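**Cask authentication, Plongate warehouse — progress to end of May**

Sampling is complete on 511 of the 701 casks in scope. Fill dates match the ledger for all but 60, most of them transferred from Lasela with handwritten cards. Rafsan Samarakoon is rechecking those against the excise copies.

Radiocarbon results for the first batch of bottled stock are back from the lab. Two bottles sold as prewar malt returned postwar dates and have been pulled from the Khondokar auction list. 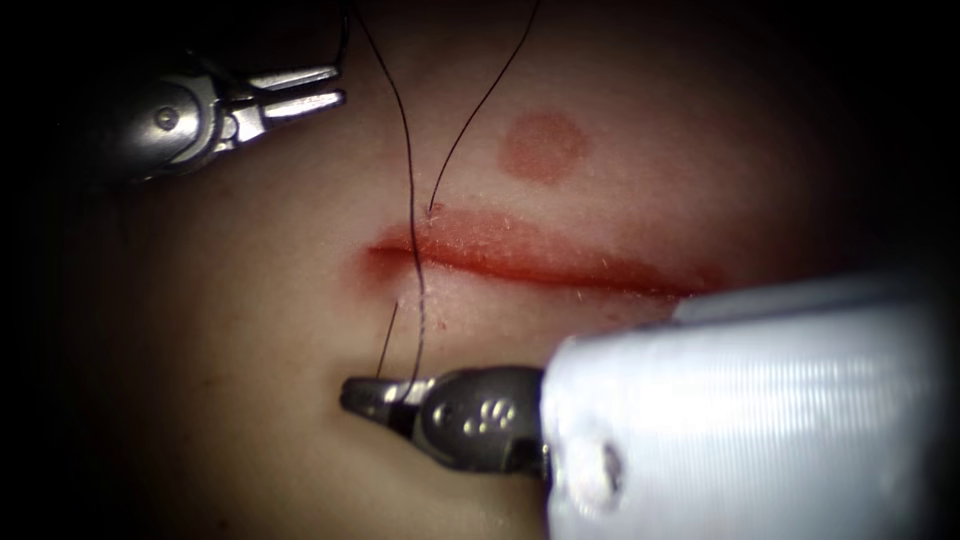 Spending is within budget except for lab fees, where the rush surcharge was applied twice. Debashish Talukder has asked for a credit. The remaining casks are on the upper racks and need the lift, booked from Thursday. Approval is still needed for the extra seals.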